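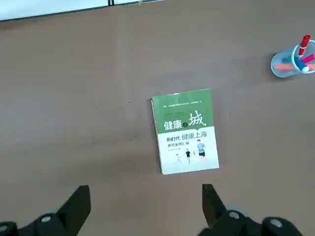 Vellano Tabletop, Brown Matte
Trumora work surfaces

The Vellano is a one-piece brown top for sorting, wrapping and repairing paperbacks and other small bound items. The matte finish keeps glare down under a desk lamp, so cover text can be read from a seated position. Edges are sealed at the Farum shop before shipping.

Thickness: 30 mm
Working height on standard legs: 74 cm
Rated load, evenly spread: 50 kg
Warranty: 2 years

Books can be laid flat at the outer ends of the top, which leaves the middle free for the volume being handled.
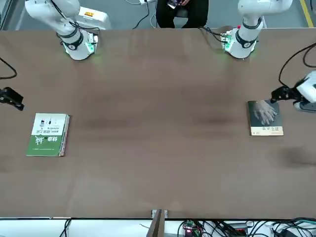
Dong-geon Shim writes that he keeps incoming books on the left and finished ones on the right, and that the top has stayed flat under daily use. He would like a version with a raised back lip.

Tape, lamp and cords

A small roll of tape can stand on the surface without a holder. Gooseneck lamps with a round base need no clamp. Route the power cord toward the back and leave some slack in it.

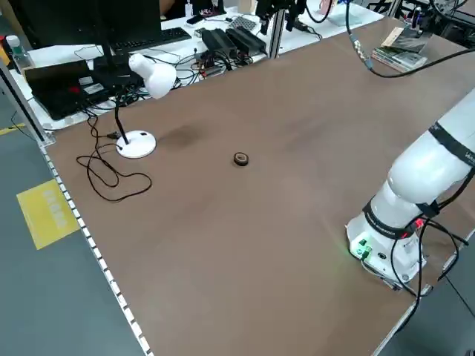
Brown top with desk lamp and tape roll.

Smudges and light scuffs are normal on a matte surface and do not affect use. Wipe with a damp cloth and dry at once. Do not use solvent or wax. To check a spine or a lower cover band, stand the book upright and support it at both sides.

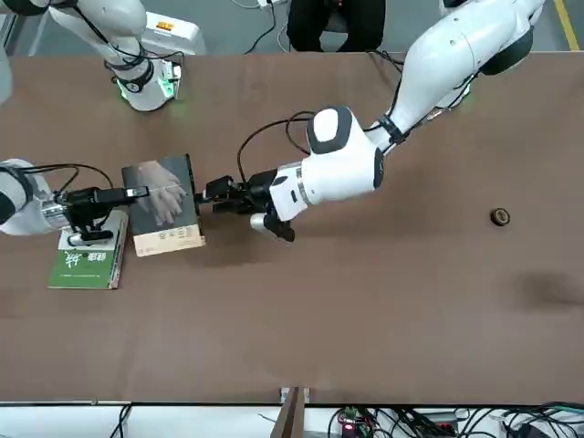
Can the top be ordered without legs?
Order it as top only and use your own frame, provided the frame supports both long edges.

Replacement edge strips ship from September. Parts inquiries: Guoqing Shi, Trumora.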